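June

Up at 5:40 because the crusher at Henduvby started early again. I closed the bedroom window and lay there anyway. The permit says no crushing before seven. I wrote the time in the notebook with the others.

The letter from the county came in the noon mail. They say the Vimico quarry is within its limits and that the dust readings taken in April were normal. The readings were taken at the Montoya Road gate, which is upwind most of the spring. I called the number at the bottom and was told the person handling it was out until next week.

Went to the town meeting at seven. The room was full and they had to bring in more chairs. The town attorney explained that the town can't pull the permit on its own, since the state issued it, and the state says zoning is a town matter. People did not like hearing that. A woman from the lower road asked who she was supposed to call when her windows shake, and she was given two phone numbers. The petition has 437 names now. The company sent a man who said they employ 40 people and that moving the access road would take a year. He left before the questions were over.

The council voted to send a formal notice. If there is no answer in four weeks they go to court. The company's lawyers have already written that they will sue if the trucks are stopped, so I expect we'll all be paying for it one way or another.

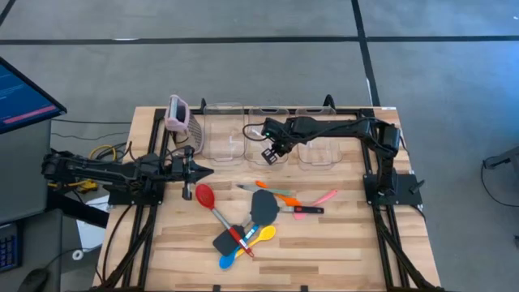 I put in for the records request before I left. The clerk said the blasting logs should be ready by the end of the month. I want the ones from last fall, when the crack opened over the kitchen door. The estimate to fix it and redo the ceiling was $2,999 and the insurance won't touch it.

Home by 9:30. Ate cold chicken standing up. There was grit on the porch rail again, and I had wiped it down yesterday morning. Need to buy furnace filters and ask at Odiment whether they still test well water.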